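Jul 30, 2018

Right, wardrobe thread. Some of you asked how it's going with the clothes sort-out and I said "nearly done" which was a big fat lie, so let me tell you properly.

Background for the new people: moved from Tukbridge to Lelbridge last November, lived out of bin bags for far too long, finally have a proper white wardrobe with actual doors. I love it a silly amount.

The plan was simple. Everything out, only hang what I wear, the rest goes to the charity shop. I had a cup of tea and a podcast on. What could go wrong!

First snag – hangers. I've got wooden ones, wire ones from the dry cleaner, those velvety ones everybody swears by that leave fluff on everything. I'm going back to plain white plastic and I don't care who judges me.

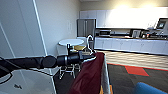 Dark red is my favourite thing to wear and also the colour I trust least. It gets its own wash, every time, ever since the pillowcase business (scroll back to spring if you missed that, I'm not going through it again).

Also I do my hanging up within sight of the kitchen now. Used to do it all in the bedroom and I'd just sit on the bed and stop. If I can see the fridge I keep going, because there's a snack at the end of it.

Little tip from my mum: hanger goes in from the bottom of the neck, up through, never shove it down through the collar. Stretches it out something awful. I ignored this for years and have the baggy T-shirts to prove it.

Question for you lot though. Do you sort by colour or by type? I started by colour and it looked gorgeous, then I couldn't find a single cardigan.

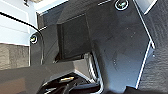 Havlíček reckons by type, then by sleeve length, and says colour is only for people with more wardrobe than clothes. Ouch! Fair though.

So I've gone with type. Jackets and long things to the left, short things to the right, and jumpers folded because they go pointy at the shoulders if you hang them. Eight jumpers kept. Eight! I'm very proud.

Somebody else asked what I paid. Not saying exactly, but I looked at a fitted one from Vemero and they wanted around 1000 before delivery, so no thank you. Mine was under 400 and I put it up myself with only a bit of swearing.

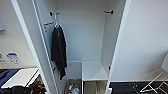
I'm starting with the black ones, by the way, they're the easy bit. I know which black things I wear. It's the "might be nice for a wedding" pile that's going to finish me off.

Hooks are brilliant for things you've had on once and aren't ready to wash. Before this they all lived on the back of a chair, and then I couldn't use the chair.

The bottom is where I'm stuck. I want shoes down there but bits and bobs keep creeping in, and once there's one bottle at the bottom of a wardrobe there's a whole family of them. If anyone has a shallow tray they like, tell me where you got it please.

Not allowed to buy anything else till the charity bags have left the house. They've been in the hall since the weekend and I've already taken one scarf back out.

Going to put the kettle on and tackle the wedding pile. More later if I survive it – and do send tray links!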